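Reading room host wanted, Loureiro House

Hello! I'm Zuleica Macedo and I look after the children's book collection at Loureiro House, which means picture books, a lot of comics and the original artwork that goes with them. We're after a part-time host for the reading room, starting in April, and I'd love it to be someone who still gets a bit giddy over a good endpaper.

You'd be welcoming school groups, fetching boxes for researchers, helping Martim Morais with his Saturday-style story sessions (they're loud, bring your indoor voice and your outdoor one) and slowly working through the Flustberg bequest with me. That's 3517 illustrations, and 400 of them still don't have a proper catalogue entry. I've been at it for ages and I keep finding new favourites.

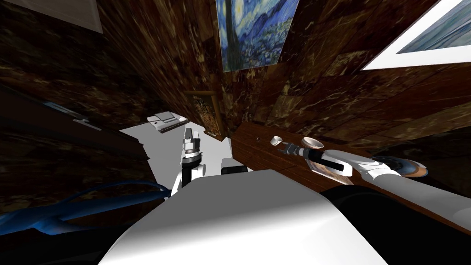
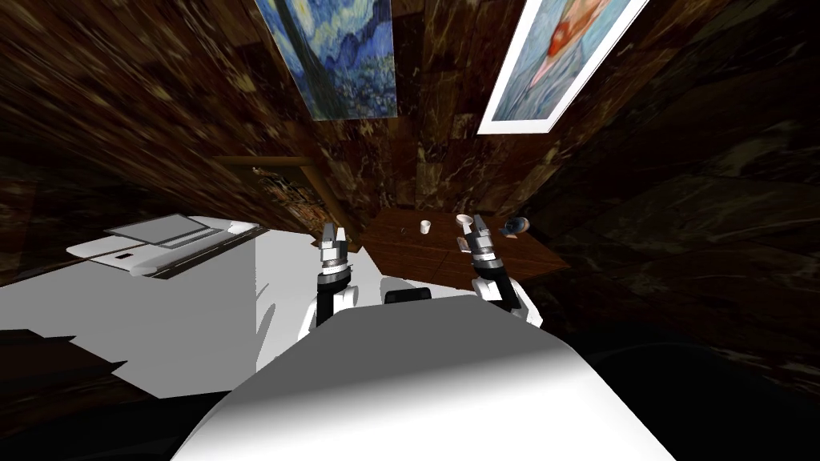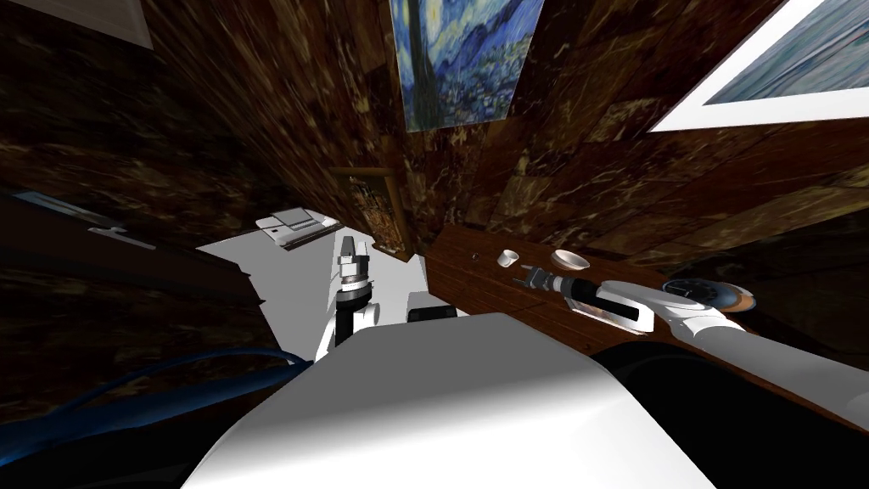
Do I need a library or archives qualification?
You don't. We'll teach you the handling and the cataloguing, and I care far more that you're patient with six-year-olds and careful with paper.

It's two afternoons a week, 4 hours each, finishing at 5 pm. You'll need a Working with Children Check before you start, but you can apply while that's being organised.

To put your hand up, send me a page about yourself and a few lines on a children's book you'd defend in an argument. Margarida Vilela will be on the interview panel with me. She's lovely, and yes, she'll ask about the book.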